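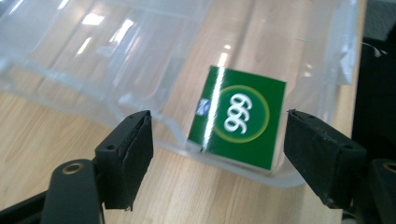 3.2 Collection procedure

All demonstrations were recorded with two hand-held grippers, one for each hand, and without a robot arm. The operator stands at a small wooden table and does the task directly, while a camera on each gripper and one at head height record the work. We call the full set of recordings Jurkmont. It holds 3092 episodes from four operators, with Hala Farouk and Brahim Ashour recording the larger share.

The task used in this section is box packing. The operator opens a clear plastic box, picks up a small carton and puts it inside. Clear plastic was chosen on purpose - earlier policies trained on opaque bins often misjudged where the wall was and pressed the fingers into it.

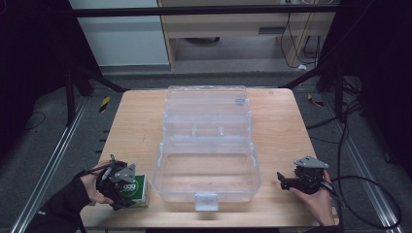 Each session was limited to 50 minutes, after which the operators changed places. The start position of the carton was varied by hand between episodes. We did not use a printed grid, as operators in a pilot run tended to fall into the same few spots once they had marks to follow. Episodes in which the carton was dropped were kept and labeled as such. Episodes with a lost camera stream were removed.

Finger pads wear with use, and a worn pad changes both the grip and how the finger looks to the wrist view. Selina Kuster checked the pads after every 20 episodes and logged their state, but pads were replaced only when the grip began to slip. The training data therefore covers a range of pad conditions.

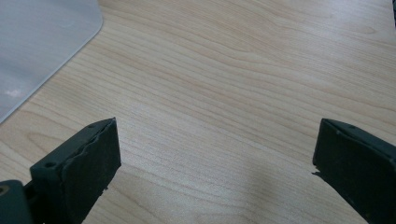 Figure 4. View from a gripper camera with the fingers open over the table. The pads show small torn bits along their edges.

Labels were added afterward in Obi, our in-house annotation tool. A second person reviewed each label, and disagreements were settled by Salma Bouzid.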